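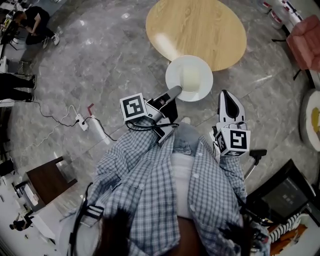
Bellix Spring Cup FAQ

Who can play?
Anyone with a ranked account! Open qualifiers start in April, and over 1000 players signed up last season.

How big are the teams?
Five starters plus up to two subs. You can swap a sub in between maps — never during one.

How many teams reach the main bracket?
Eight from the qualifiers. They join Trutden and Isow, who are already in, and we can't wait to see those two meet again.

Is there an age limit?
You need to be 13 or older.

Where do I watch?
Every match streams free on the Bellix channel, finals included!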